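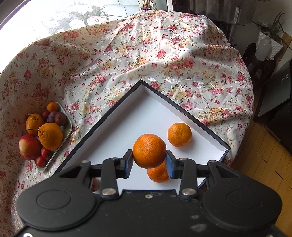 Gallach hand gripper with the blue pads on, mandarin over the white-lined tray.

2021-10-15

Gripper day again. The right finger on Gallach had gone lazy, so I finally took the whole linkage apart and did what I've been promising to do since September. Writing it all down before I forget which washer went where (last time I did forget, and it cost me an evening).

The complaint, from Ffion's note on the bench: left finger comes in nicely, right one hangs back and then arrives all at once. On something hard like a box you'd never notice. On a mandarin it's awful, the fruit gets shoved sideways by the first pad and then the second one catches it off center, and you end up holding it by one cheek. She'd marked the log too — it got worse the longer she worked, and it was better again first thing the next morning. That made me think of a screw backing out, and that's where I started.

Sure enough, the big pivot screw at the bottom of the right upright bar was loose. I could turn it with my fingers! The left one was fine. I pulled both anyway and cleaned the threads, and there was old threadlocker on the left and none at all on the right, so I'd guess I missed it at the last rebuild. My fault, sorry Ffion.

While the bars were off I looked at the small pins at the finger end. Those were OK, no slop that I could feel, but the outer arm on the right had a burr on the inside face where it had been rubbing on the bar. I took it down with 400 grit on a flat stick, wiped it, tried it, took it down a bit more. Go easy here. The arms are printed, and it's really easy to round the edge over and then you've got a new wobble to chase. I did exactly that on Datberg and had to print a new arm.

Putting it back together, in the order that worked:

Both upright bars on first, pivot screws in dry, just snug. Work the trigger and see that the two sides close together. They did, pretty much right away, which was a relief.

Then screws out one at a time, a small drop of threadlocker, back in. Snug, and then back off until the bar swings under its own weight with the finger mount off. If you tighten until it feels solid it'll bind when the pads go on, every single time.

Finger mounts next, then pads. New blue pads from the Meredith pack, they're softer than the old ones and I like them a lot more on fruit. Wipe the mounts with alcohol before sticking anything down and then leave it alone for a while. I always want to test right away and I always end up peeling a corner.

Center screw on the body last. It's a little one, and the head is already chewed a bit in my opinion, so please use the driver in the red pouch and not whatever's nearest.

Closed up with nothing in between, the pads now meet flat. I ran a strip of paper in from the top and then from the bottom and it grips the same both ways. Full opening came out 9 mm wider than before I started, so that burr (or the loose screw, or the two together) was eating a fair bit of travel on the opening side as well. I didn't expect that. It might explain why the big citrus was such a pain last month!

Then I ran it empty, 100 squeezes, listening more than looking. A faint click at number 29 and I thought oh no, but it was the trigger return, which it has always done. Put a dab of dry lube on it. Still clicks, quieter.

Fruit after that. Mandarins in and out of the tray, from the middle and from up against the wall. Against the wall is the harder one, you have to come in with the fingers lined up along the side or you end up pinching the lining. I've got a habit of twisting my wrist late and I need to quit it. Grip feels even to me now, both sides arriving together, but I'm the one who fixed it so of course I think so. I'd like Ffion to use it for a full session before we call it done.

Left alone on purpose: the scuffing on the front of the body. It's only cosmetic, I ran a fingernail over it and nothing catches. If it bugs somebody they can have a go with the fine pad, but tape over the screw first.

Still to do:

Paint pen lines across the pivot screw heads and onto the bars, so we can tell at a glance if one is moving. Do Datberg at the same time.

Order more Meredith pads, we're on the last pair in that pack.

Check the right pivot again after the next long session, just by hand, no driver. If it has moved at all then the insert is going and we need to swap the housing. There's a spare in the Gullthorpe box, under the cable ties.

Ffion, if you get to it before me, write down the feel of the trigger too — I backed off the return spring half a turn and I can't decide if I like it.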